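Cooking for one, month three

When I moved out in July I had a plan, and the plan was soup. I'd make one giant pot, eat it all week, and be a calm person with a clean stove. I lasted maybe two weeks. By the fourth bowl of the same lentil thing I was standing at the counter eating crackers and calling it dinner.

So I asked my friend Tala Haddad how she does it, because she's lived alone forever and always seems to have something good going. She told me to stop cooking meals and start cooking parts. A pot of rice, a jar of dressing, one tray of roasted whatever. Then you put them together when you're hungry and it doesn't feel like leftovers (even though it totally is leftovers).

The other thing she told me was to shop smaller and more often. I used to do one huge trip and spend $60, and then half of it went soft in the drawer. Now I grab a basket instead of a cart and stop when it gets heavy!
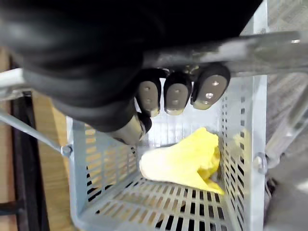 What I keep around now

Rice, always. Eggs. A lemon or two. Some kind of yogurt, which I'll put on pretty much anything. I've also gotten into keeping fruit that can go either way, sweet or salty. Mango is the big one for me. If it's still firm I slice it thin with lime and chili, and if it's gone soft I mash it into yogurt and eat it over the sink like a raccoon.
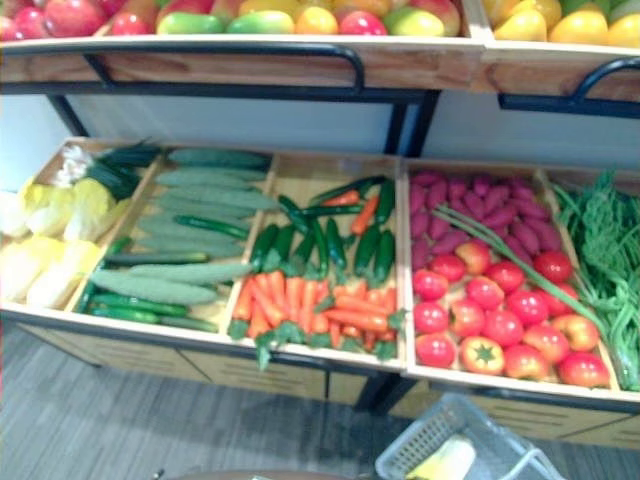 Mangoes, my current weakness, plus some other fruit up top.

My neighbor Yara Boutros does a mango and red onion salad that I've tried to copy 3 times now. Hers is better. I think it's the vinegar, but she won't say, and I respect that.

The vegetable I was scared of

Okay, bitter gourd. I'd walked past it for years. The first time I cooked it I skipped the salting part and it was, um, very bitter. Second try, I scraped out the seeds, sliced it into half moons, salted it for half an hour, and squeezed it out. Then into a hot pan with garlic, and an egg at the end. It's still bitter! But in a way that makes plain rice taste amazing, and I've had it for dinner twice this week.
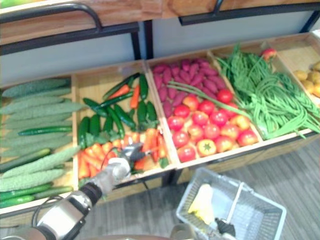
Bitter gourds on the left, cucumbers and carrots next door.

Cucumbers are the easy ones. Smack them with the side of a knife, tear them up, add salt, a little sugar and sesame oil, and leave them alone for 8 minutes while the rice finishes. Carrots I mostly just roast until the edges go dark.

Next up I want to figure out freezing rice without it turning into gravel. If you have a trick for that, please leave it in the comments.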